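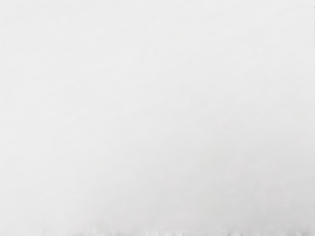 4.3 False "placed" reports

Of the 2944 simulated runs carried out with the Saha controller, 12 ended in a way we had not planned for, and they taught us more than all the rest put together. In each of them the controller wrote "placed" to the log while the fingers were still closed on the ball. The arm then started its homeward move, carrying the ball with it, and the run was scored as a success. We found the fault only by replaying the joint records next to the log, and it was a real thrill to see the two drift apart at the very same step every time!

The cause lies in how the controller decides that an object has been put down. It looks at 2 signals: the height of the wrist above the table, and the change in load on the last joint. Either one was enough to end the placing step. This was a leftover from the Provberg version of the code, where only heavy blocks were used and a drop in load was easy to spot. With a light ball the load signal hardly moves, so the height signal ends up making the decision alone. A low carry over bare cloth then looks just like a finished placement.

Figure 2 gives the layout. The basket is the goal, and the two cans at the far end of the table are there as distractors. A ball held this close to the tabletop is well inside the height band that the old rule accepted.

Figure 2. Simulated cell: the gripper holding the yellow ball just above the cloth, with the rim of the blue basket nearest the viewer.

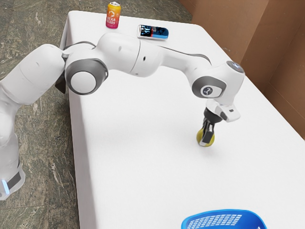 One reader of an earlier draft asked whether the fault should be called a safety matter at all, given that no hardware moved. We think it should. The same rule runs on the real arm at Ostotau, and a controller that believes its hand is empty will plan a faster path home, with no thought for what it may fling off on the way. That is well worth catching in simulation, where a thrown ball costs nothing.

The repair is pleasingly small. Both signals must now agree, and the finger opening must be read back before the word "placed" can be written. We also replay every success from its joint records. Runs with the corrected rule are listed in the Jernero archive under the August batch. We have not yet tried it with soft objects, whose shape may upset the finger reading.

Print this page | E-mail this page

Search this journal Enter keywords Go

Reader comments

We had the same thing with a foam cube. Reading back the fingers cured it.

Does the replay step slow the batch much? I'd love to see timings.

Lovely section, more papers should print their bad runs.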